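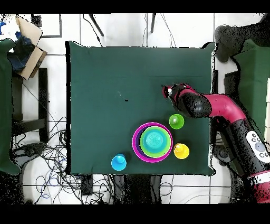 Overhead view of a Kaijage workspace, with nested bowls and three cups on the table.

Kaijage is a task planning program for robot arms that sort, stack and nest household containers. It was written by Gitau Nzioka and Faith Makokha at Arnden and is maintained by a small group led by Martti Kinnunen. The program is written mostly in C++, with a Python interface for test scripts.

Kaijage takes a list of detected objects from a separate vision module, Namus, and returns a sequence of grasps and placements. Each container is stored as a rim circle, a height and a color label. A bowl may be placed inside another only if its rim is smaller, and the planner lifts inner bowls before outer ones when a stack has to be taken apart.
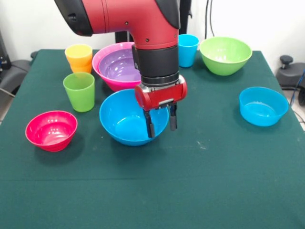 Grasps on bowls are made at the rim, with one finger inside the wall and one outside. The planner tests 12 approach angles for each rim and drops any that would bring the wrist or a finger into contact with a neighboring container. If none remain, it moves the neighbor first. Planning stops after 700 milliseconds, and the best sequence found by then is sent to the arm controller.

Early versions replanned only after a full sequence had ended. Savvas Dimitriou added a check between moves, so that a cup that has shifted is located again before the next grasp. Transparent containers are not supported.

See also: Pekell (motion controller), Grasp planning, Task and motion planning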